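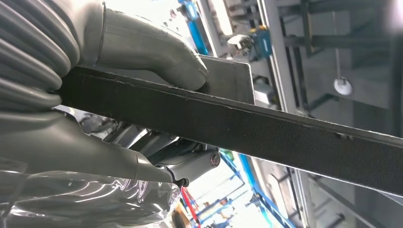
Nulholm Home Garage Forum > Floors, Shelving and Storage
Thread: Small-parts shelf next to the car, and do I keep the carpet?
Started 01/01/2026

pebblebeachpam wrote:
Happy New Year, everybody! I've been reading this board for ages and finally have something worth asking, so get yourselves a coffee, this will run long.

I've been setting up a corner for all the bits that come off the car or are waiting to go on it. You know the kind of stuff, the front plate bracket, lengths of black trim, clips, screws in yogurt tubs. For years it all lived in one big cardboard box and every time I wanted one thing I had to tip the whole box out. So I bought a blue metal shelving unit, the sort with slotted uprights and diagonal braces, and stood it alongside the car. Mine came from Vomden and it's 58 inches tall, and they say 500 pounds a shelf, which I don't expect to test with a plate bracket and some trim.

The two things I can't settle are:

The floor. I have that dark gray speckled carpet stuff down, with yellow-orange tape marking where things stop and start. My brother-in-law thinks carpet near a car is madness and wants me to rip it up and do epoxy. I like it! It's kind to my knees and a dropped screw doesn't bounce into the next county.

The trim. I have a black strip with a pebbly, leathery sort of face, and the edges have gone a little frayed and rough. Do I trim it, glue it, or give up and buy new? 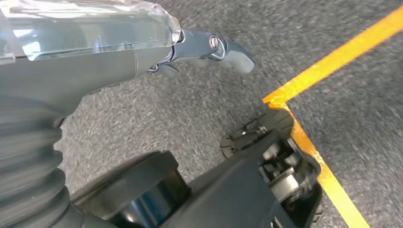 The carpet, and the corner where the two runs of tape meet

All opinions welcome, even the brother-in-law's kind.

oldgreasegus wrote:
Welcome out of the shadows, Pam. I'm going to side with your brother-in-law, sorry. I had carpet in my first garage and I loved it right up to the winter I did a coolant job over it. You never get that smell out. I put down epoxy the following February (in the cold, don't do that) and I can wipe up anything now with a rag.

The tape is a good idea whatever you do with the floor. I have mine laid out so I know where the front tires stop, and I haven't bumped the workbench since.

twocoatsofwax wrote:
Gus, with respect, you and I do very different things in our garages. You're draining fluids. It sounds like Pam is fitting trim and a plate bracket, and for that I'd take carpet every day of the week. I do interiors and bodywork bits, all clean work, and I've had carpet tiles under my car for 3000 miles' worth of tinkering. When a part slips out of my hand it lands soft. Try dropping a painted mirror cap on epoxy and tell me how you feel afterward.

If something does spill, I pull up a tile and put down another. I keep 14 spares rolled behind the water heater. (Well, stacked. You can't roll a tile.)

oldgreasegus wrote:
Fair enough, I do drain a lot of fluids. If it's tiles I'll soften a bit. If it's one big sheet I stand by every word.

mendit_marlow wrote:
Can we talk about the strip for a minute, that's the part I know something about. I did upholstery for a good long while, and a frayed edge on a textured strip is usually fixable if the face is still sound. Sharp blade, steel ruler, and take off the thinnest sliver you can get away with. Go slowly and don't try to do the whole length in one pull. Then run a tiny bead of flexible edge sealer down it with a toothpick and leave it overnight.

Have a good look at the face too, with your fingertips more than your eyes. If you find a bump or a raised spot anywhere, find out what it is before you cut or glue. I once pressed and pressed on a lump in a piece like that, thinking it was dirt underneath, and it was a locating peg that was meant to be there.

pebblebeachpam wrote:
Oh, I'm so glad you said that, there IS a little raised bump near one end and I was all set to squash it flat. Leaving it well alone until I've looked.

mendit_marlow wrote:
Good! Check whether there's a matching hole or dimple on the car where it goes. If so, that's your answer.

kettle_and_torque wrote:
I'd just buy new. I know that's not the thrifty answer and half of you will throw things at me, but I've spent entire weekends saving a strip that cost less than lunch. Kodikara has lengths of textured trim you cut yourself. The grain might not match perfectly, but down low on a car who's going to kneel and compare?

mendit_marlow wrote:
I would kneel and compare. I would bring a lamp.

twocoatsofwax wrote:
Same. Back to the shelf, though, because I think that's the best part of the plan. Use the top for whatever you're fitting next and only that. The minute you start storing things up there you're back to the cardboard box with legs. Mine has a piece of thin foam on the top and I lay the part on it face up, with its screws in a dish beside it, and I don't bring out the next one until that's on the car. 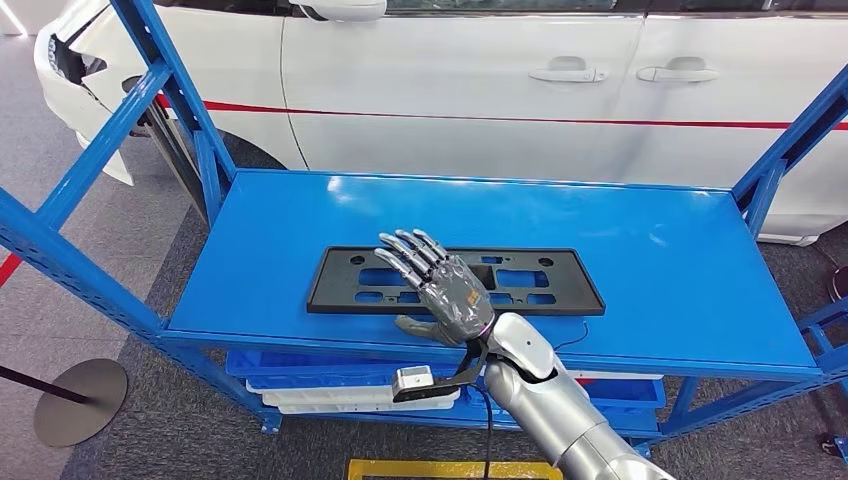 I'd start with the plate bracket if I were you, Pam. They're light and flat, and they're the easiest thing in the world to lean against a wall and then step on (I've cracked one exactly that way, in slippers). Laid down flat they come to no harm. You can see the mounting holes, too, so sort out which ones you need before you go anywhere near the bumper. Some will be round and some will be slotty ovals, and I like to start in the ovals and leave the screws a little slack, get it level, then snug everything up.

oldgreasegus wrote:
Agree on the ovals. Disagree on the foam, it soaks up grease and then puts it back on your clean parts. Bare painted steel wipes down fine.

twocoatsofwax wrote:
There's that grease again, Gus!

kettle_and_torque wrote:
Whatever you put on the shelf, please make sure the unit can't tip toward the car. I have a white car as well, and mine has a lovely crease in the door from a shelf that walked. Tarard does a strap kit that goes through the slots in the uprights, or use any angle bracket and a stud you trust.

pebblebeachpam wrote:
How did you know mine was white? Did I say? Anyway yes, it is, with a thin red stripe down the side that I'm very fond of, so the strap is going on my list today.

kettle_and_torque wrote:
It's in your photos, Pam :)

pebblebeachpam wrote:
So it is! All right, the carpet is staying for now, with apologies to Gus. I'll put a tray down if I ever do anything drippy. No foam to start with, so that's one for Gus. I'm going to have a go at the edge of that strip with a new blade and some patience, and if I make a mess of it I'll order the Kodikara and never let Marlow near it with a lamp.

One more question while you're all here. Does the tape lift the carpet fibers when it comes up? I want to move one corner over by a hand's width and I'm scared to pull.

oldgreasegus wrote:
Pull it low and slow, back along itself, and warm it with a hair dryer if it fights you. Any gum left behind, dab it, don't scrub.

twocoatsofwax wrote:
Gus giving carpet advice. I'm saving this page.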